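Gripper trials working group
Minutes of the meeting held at Hivgate, Apr 19, 2020
Present: bench team, software, purchasing. Turkby joined by phone. Apologies from Fladodley.

1. Minutes of the last meeting
Agreed without changes. The action on spare finger pads is carried forward, as the supplier has still not confirmed a price.

2. Finger comparison
The bench team reported on the two sets of fingers under trial, the standard set and the flat set from Van Hecke. Both are being run on the sorting task: wooden pieces are taken from the toy board and put into labelled bowls for fish, numbers and shapes. A total of 158 picks has been logged since February, with the same arm and the same controller settings throughout.

The flat set does better on thin pieces standing upright in a slot. The standard set is more forgiving when the approach is slightly off, and it grips the chunky numerals with less slip. Neither set is good at picking a piece out of a pile. The wrist camera view of the blue bowl was discussed under this item, in particular how little of the lowest fish can be made out once others are on top of it.
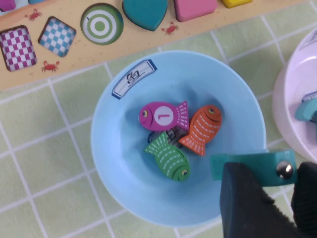 Turkby said that the same trouble had come up there with small castings, and that lowering the closing force had made more difference than changing the fingers. They had also found that a short pause before the final approach gave the wrist camera time to settle. It was asked that both be tried at Hivgate before any more fingers are ordered.

Agreed to repeat the pile test with the closing force reduced in five steps. The pause will be tested separately so that the results are not mixed up.

3. Cameras
Software compared the wrist camera with the fixed one. The wrist camera gives better detail close in, but the finger covers part of the bowl rim during placing. The fixed camera takes in the whole board and all three bowls, so it is the better one for checking which bowl a piece has ended up in – at present this is still done by hand from the recordings. The cable loop was raised again, as it hangs over the corner of the board and passes just above the fish pegs at the left-hand end. It is to be clipped further back along the arm.

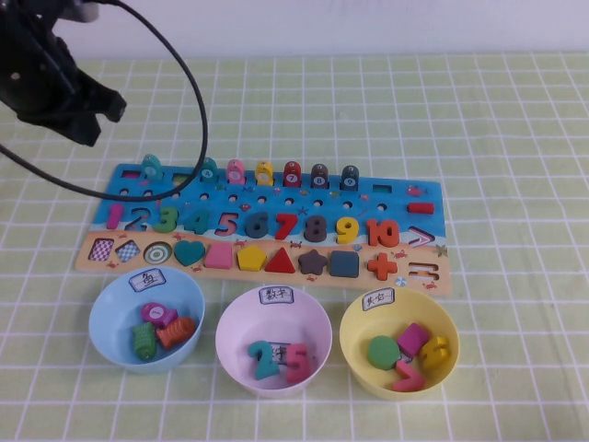
Can both cameras be run from the one controller? They can, provided the fixed camera is set to the lower frame rate. At full rate the controller drops frames from the wrist camera, and the timestamps then no longer match.

Agreed to use the lower rate for the next round and to note it on the log sheet.

4. Purchasing
The Van Hecke set is on loan and has to go back or be paid for at the end of the trial. Purchasing asked for a decision at the next meeting. Fladodley had sent word that they would share the cost if they could have the fingers for 2 weeks afterwards. No objection.

5. Any other business
The log sheet needs a separate column for pieces placed in the wrong bowl, which are at present entered as failed picks.

Actions
Bench team: repeat pile test at reduced force, then with pause. Clip back cable.
Software: set fixed camera to lower rate, amend log sheet.
Purchasing: chase finger pads, reply to Fladodley.

Next meeting to be fixed once the pile test is done.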